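Mellent bench clips - README

Read this first, then the CSV notes. Rough draft, will tidy when there's time.

What it is: 1,514 short clips of bench work at the Mellent site, recorded by the packing and finishing staff on their normal shifts with hand-held grippers. Used to train the two arms on line B. Collected by Fendard, labelled in-house with Mudeo. Version 3, February. Replaces version 2, please delete your old copies.

Who did the recording: people who already do the job. No outside demonstrators. Everyone signed up for it, everyone was paid their usual rate plus the skill supplement, and recording time came off the pick target. That last bit was not in the first plan and it caused a row. Fixed now.

What's in a clip: one task, start to finish. Wiping down, placing parts, turning parts, stacking trays, clearing the bench. 417 clips are "approach only" - fingers open over the table, nothing picked up. Keep them in, the model needs to learn when to wait.

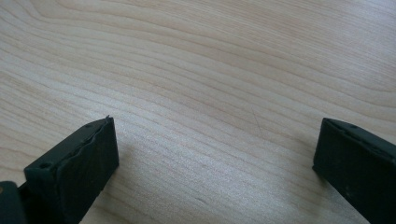

Wear on the kit is the thing the staff raised most, and they were right to. Version 2 had no field for it, so a worn pad and a good one went in as the same tool. Now there is a column called pad_state, filled in per finger, left and right seperately. A pair like the one over the bare table, ragged along the edge of the left pad and much straighter on the right, goes down as "uneven" and not as "worn". Please don't merge the two. Anyone on shift can pull a gripper for new pads without asking the line lead, and no clip count is held against them for it.

Known problems
- 119 clips have the wrong task label. List is in fixes.txt, not yet applied.
- Sunday shift is thin, only 86 clips. Smaller crew, different pace.
- Pale benches wash out under the overhead lights. Check exposure before you train on them.
- Left-handed staff under-represented. We know. Working on it.

What changed for people on the floor: line B went from six packers to four per shift. The other two moved to finishing, same grade, and finishing was short anyway. Less lifting. More standing and watching, which several people dislike and said so in the Rutherford survey. Checking the arms is now a proper task on the rota with its own break pattern, it used to be just squeezed in.

Not allowed: using the clips to time or rank individual workers. Shift IDs are stripped but you can sometimes guess a person from how they move. Don't. It's in the site agreement and access gets pulled if it happens.

Withdrawing: staff can ask for their clips to come out at any point, no reason needed. Removal happens at the next version, so check the changelog before you retrain.

Files
clips/ - the video
labels.csv - task, bench, pad_state, outcome
fixes.txt - see above
changelog.txt - mostly up to date

Questions to the line B desk, mornings are best. Next version will add the tray washer once the guards are fited.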